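Category: Datasets > Manipulation > Grippers

# Lillari Fold – fingertip comparison on household textiles

Lillari Fold is a small data card for trying out one hand-held gripper on soft goods in a lived-in room. It covers wrist-view video from the Bostance hand unit with the blue pads fitted. The same episodes will be repeated with the Polwood pads once those are cut to the right length, and the two sets are meant to be read side by side.

## Contents

- 141 episodes recorded, 112 kept after review
- wrist camera only, no external view
- one operator per episode
- bedding left as found between episodes

Each episode folder holds the video, a jaw-width log and a plain text note. The note gives the pad type, the item handled and a grade of clean, partial or miss. Grades are entered by hand and should be treated as one reviewer's opinion.
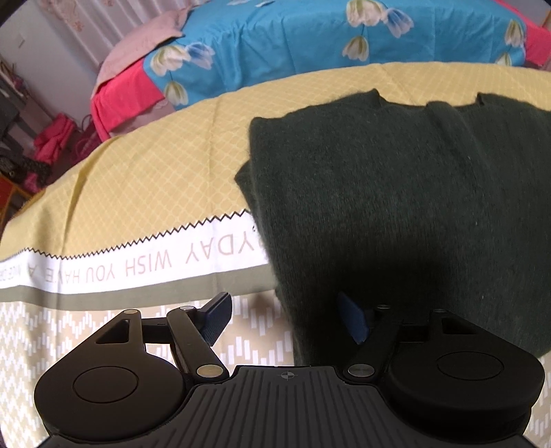
Folded green knit, right finger under the fabric, left finger clear.

## What is being compared

The main question is how each pad takes hold of a thick, fuzzy knit. A folded sweater has several layers at its edge, and a pad can slide under all of them or catch only the top one. The log can't tell these cases apart, because jaw width depends on how hard the layers are pressed. Use the video for that.

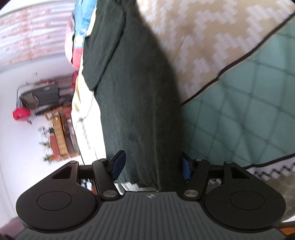 Two approaches are labeled. In "under", one finger goes beneath the item and the other closes from above or from the side. In "pinch", both fingers close on the fabric from opposite sides. Mixed approaches are labeled by whatever the fingers were doing at first contact – this is a weak rule, and it will be replaced in the next release.

Tool angle is not fixed. The operator may turn the wrist by up to 90 degrees, so walls and furniture can appear sideways. Do not assume gravity points down in the image. No rotation has been applied to the files.

## Known problems

Linkage arms hide part of the contact area at most jaw widths. Dark fabric against the black housings is hard to segment, and the masks from the Arboleda tool leak along that boundary. Motion blur is common whenever a hand or the tool moves fast. Blurred stretches were kept. 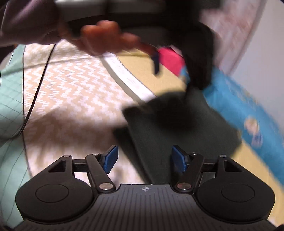 Jaws open over the rug; hand, blurred by motion, holding a black bag.

Floor and bed episodes share one label set. If you need them apart, filter on the "surface" field. It is blank in 2 of the notes.

## Versions

The September build had jaw width in raw counts. The current build, 11/30/24, uses millimeters. Do not mix the two.

Maintainer: Tharindu Uddin. Send label corrections with the episode number and the time in the clip.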